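Search the archive
Search Advanced Go

[Bainbridge-list] Re: Storing the loan blocks – tub, trays or give up?
Sent in August, 22:40

Evening all,

I've let this thread run for a while in the hope that it would sort itself out, which is what I also do with the garage. Quoting the original so that those of you who delete everything unread can follow along:

> Hello list. We took over the wooden block sets for the toy library in
> August and they have come to us in carrier bags. There are 33 bags.
> Some are labelled, some are labelled wrongly, and one is labelled
> "Ulline??" in green felt tip and contains a sock.
>
> Questions:
> 1) Do people keep colours together, or sets together?
> 2) Is a tray with slots worth the money, or does everything end up
> in one big tub anyway?
> 3) What do you do about the paint coming off?
>
> We have one shelf, it is not a long shelf, and we can't spend
> more than 50 pounds.

Taking these in the order that suits me.

2) One big tub. I say this as the person who bought slotted trays from Zuritton the year before last and defended them at some length on this very list. They are lovely trays. Every block has its own little bed. What I hadn't allowed for is that a block which has been chewed, dropped down a drain and painted over by somebody's uncle no longer fits its little bed, and you then spend your evening with sandpaper, making the toy fit the box. Ours now hold seedlings, and hold them very well.

If you do go for a tub, get one wider than it is deep. We had a tall one with a lid that clipped on, and the block you wanted was always at the bottom, so everything came out on the floor each time and the lid became a sledge. With a shallow one you can see what you've got. It also stops people overfilling it, up to a point. The point is whenever I leave the room.

Grey or some other dull colour is best, because the blocks show up against it. We tried a red one. I would not try a red one.

1) Sets together, every time, and hang the colours. I know the Cellitz catalogue has it all laid out like a paint shop, and I know it photographs well, but people borrow a set. They don't borrow "the blues". If you sort by colour, then each time a set goes out somebody has to visit five boxes, and that somebody is you. Write the number of pieces on the outside of each set's bag, in big figures, and check it when it comes back while the borrower is still standing there looking at their shoes. I have recovered more half-columns by silence than I ever did by reminder letter.

What I will grant the colour sorters is that two colours are easier to live with than nine. Our full count at the last stocktake was 425 pieces, and the sets that come home complete are nearly always the plain ones. Give a family three of one colour and three of another and they will notice when one goes missing. Give them a rainbow with arches and it's every block for itself.

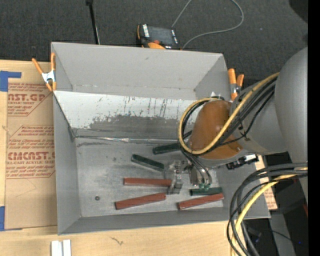
Dark green and that brownish red is a pairing I'd happily have on our shelf, for what it's worth. It looks like a school blazer, and it doesn't show jam.

3) Paint. You will not win this. Containers scuff, blocks scuff, and they scuff each other, and a tub that has been used properly has a worn patch in it that no amount of cream cleaner will shift. I used to touch ours up every spring. Then I worked out that I was spending 30 minutes a set and that the children preferred the tatty ones, so I stopped and took up complaining instead. Wipe them with a damp cloth, dry them straight away, and don't soak them. If the paint is coming off in flakes big enough to pick up, or if you can't find out what sort of paint it is, take the set out of circulation and don't lend it until you've got an answer. That's the one bit of this message I'd ask you not to skim.

On the money: your 50 pounds should cover a decent tub and a pile of drawstring bags, with a bit left over for labels. Fabric ones, mind. The carrier bags have to go. They split, they slide off the shelf in the small hours, and they sound like burglars.

As for the sock, it's possibly ours. We lent out an Ulline set with the little fences and it came back in one sock, singular – and I have been carrying the other one about in the stock box ever since. If yours is grey with a hole in the heel, please hang on to it and I'll collect it at the next swap, along with the two fence panels if they ever turn up.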